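Spinning disks or SSDs for a small office backup box?

sosel_admin
Posted 21/08/2020
We're a design office with 8 people and we need to replace our file backup. Budget is 800 for the drives. My boss wants all SSD. I say hard drives are fine for something that runs overnight.

Utari
Hard drives. A backup job at night doesn't care about seek times. Put the 200 you save into a second copy kept somewhere else.

mverbeke
I disagree. We went all SSD in June and restores are much faster. When someone deletes a project folder at noon, you want it back before lunch is over.
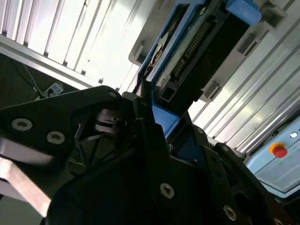
Hard drive caddy with the blue frame, in its bay

Utari
How often do you restore a whole project, though? We've done it twice. I'd rather have the space.

mverbeke
Often enough. Your users are more careful than ours.

sketadura
Whichever you pick, buy one spare now and label the caddies with the serial numbers. I pulled the wrong drive once and lost a weekend to the rebuild.

sosel_admin
Thanks. Anouk Dijkstra does our books and she will sign off on 600, so it's hard drives plus a spare. I'll do a test restore before I retire the old box.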